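An Old Dell on Its Side

November 27, 2021
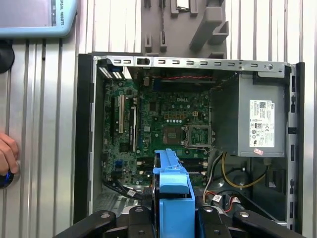 The old Dell with its side off. The bright blue piece is the drive caddy.

I have been meaning to write about this computer for ages, and now that the leaves are bagged and the pies are eaten I have run out of excuses. It came home with me from Ruggiero, the secondhand office furniture place on the far side of Gullport, where I had gone to look for a filing cabinet. I did not get a filing cabinet. I got a desktop tower with a sticky power button and a strip of masking tape across the front that said PARTS ONLY in ballpoint, and the man at the counter took 8 dollars for it and seemed pleased to have the shelf back.

I should say that I am not a computer person, or I wasn't one. For years I took every machine I owned to the Inby repair counter and stood there nodding while they told me things. But they closed that counter in January and I thought, well, I can use a screwdriver, and I have taken apart two sewing machines and a bread maker (the bread maker never did forgive me), so how bad can it be?

It is much prettier in there than I was ready for! The main board is green, with DELL printed on it in white in case you forget what you bought, and there are all these small parts packed together like a town seen from an airplane. The ports for the drive cables are blue, one of the long slots is cream, and there is a red pair of wires twisted together near the metal rail that I got oddly fond of. The caddy is the brightest blue of the lot, the kind of blue you see on a child's beach bucket.

The empty spot where the processor belongs gave me a real turn the first time. It sits next to the power supply with its metal bracket standing open, and inside is a grid of contacts so fine I caught myself holding my breath over it. My one piece of advice, if you are new to this like me, is to keep your sleeves rolled up and your coffee on another table. Those contacts do not like to be touched - I read that in three different places before I dared go near them - and a cuff button could ruin your whole evening.

I have ordered a used processor from a little online shop called Urkura, and it should be here in 5 to 9 days, depending on how the mail feels about the holidays. Memory is coming from them too. I spent about 60 dollars all together, which my sensible side says is a lot to put into a computer that cost less than lunch, but I would have spent that on a filing cabinet and had a good deal less fun with it.

In the meantime I have been learning the names of things. I drew myself a map in the back of my recipe notebook, between the plum cake and the good chili, with arrows pointing to the slots and the sockets and a question mark next to anything I wasn't sure of. There are still plenty of question marks. The label on the power supply has such small print that I had to fetch my other glasses, and even then I mostly admired the barcodes.

If it starts up I plan to put it in the sewing room and use it for patterns and old photos - nothing fancy. I will write again once the package comes. And if any of you have a filing cabinet you don't want, two drawers, any color but brown, please do let me know.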